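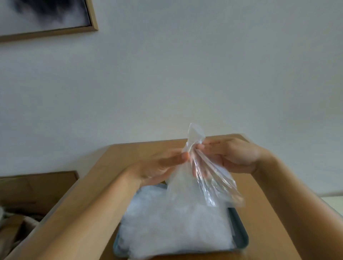
I bought the Marberg clear poly bags in April because I was tired of paying for zip bags that split down the side the second you fill them properly. They come in a flat pack, no ties, no printing, just thin clear plastic. I've been through nearly 2 packs now, so I think I can say something useful.

First, they hold more than you'd expect. I fill mine until they're nice and round at the bottom and there's still plenty left at the top to gather up and twist. That was my whole problem with the Bellis ones - great plastic, but so short that you're pinching at a tiny bit of neck and it keeps getting away from you. With these I get a good long twist, fold it over and put a rubber band on (a bread clip works too, if you save those like I do!).

They are thin, though. I wouldn't put anything with corners in them, and I've had seven or so tear when I pulled them off the pack in a hurry. My trick is to set the bag on a tray with a raised rim before I fill it. It stops the thing from sliding off the table and I can carry it all to the next room in one go.

Opening them is a pain. The sides cling together like crazy and I end up rubbing the top between my fingers for ages. Trirkine makes one with a little lip that opens much easier, but it costs six dollars more a pack and I'm too cheap.

Mine came from the Preltdale store, shipping was quick. Four stars from me, and I'd buy the larger size if they ever get it back in stock.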